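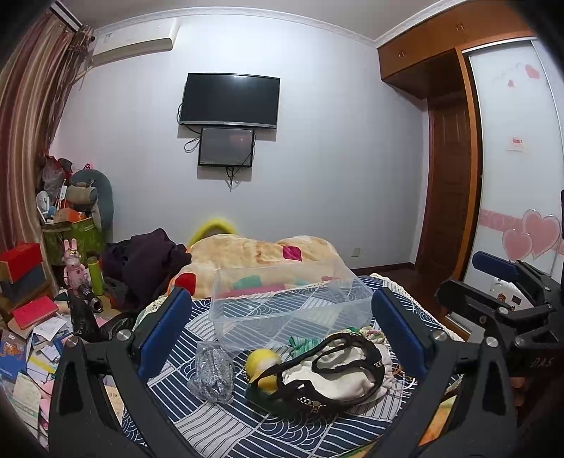

3 min read

Bed-clearing jobs: tips for the planner and the perception stack

Trevgate Workshop Notes, October 2026

These notes cover small household objects put into an open box on a bed. They assume a parallel-finger tool, a trained policy for the grasp itself, and a separate task planner that picks the order. We use Gindix for the planner and Prerach for segmentation, but most of the settings have an equivalent elsewhere.

Place the box first in the plan. A clear plastic box on a patterned sheet is a poor target: the segmenter sees the waves and stripes through the walls and splits the box into pieces. Fit the rim only, store its pose, and refit after every drop. A mattress gives under load and the rim tilts with it. If the refit moves by more than 22 mm, stop and replan.

Turn off the depth hole filter for the box. Hole filling paints a false floor across the opening and the planner then releases too high.

Pick the ball early. A yellow tennis ball on navy cloth segments cleanly and makes a good check of the hand-eye offset. If the tool closes off center on the ball, every later grasp will be off too. Recalibrate before going on.

Treat straps as their own object. A drawstring bag with a strap lying across it comes back from most models as one mask, and the grasp point lands on the strap or its chain. Set the mask split threshold to 72 and ask for a point on the cloth body, away from the cord. Lift slowly for the first 49 mm, then check whether anything has come up with the bag.

Mesh and metallic cloth need color, not depth. A silver mesh pouch returns scattered depth values. Mask it from the color image, take the sheet plane as the base height, and add a fixed offset.

Folded cloth against a patterned sheet is the slowest item. Put it last and allow two attempts. Where a second fabric shows at the edge of the bed, mark it as bedding in the scene file or the planner will queue it.

Set the keep-out zone by hand. Anyone under a quilt is hard for a person detector to find – a knit hat on the pillow may be all it gets. Draw the zone over the whole quilt, add a 200 mm margin, and lock it so that the planner cannot shrink it at run time. The same zone can take in any clothes heaped beside the quilt.

Crop the workspace to the mattress. Screens, stickers on wardrobe doors and stuffed toys in a corner all produce detections, and each one costs planning time. Papers and books on the floor belong to a separate job with its own height limit.

Log the rejected grasps as well as the good ones. The Teixeira viewer plays both on one timeline. Logs from before March use the old frame names and must be converted first.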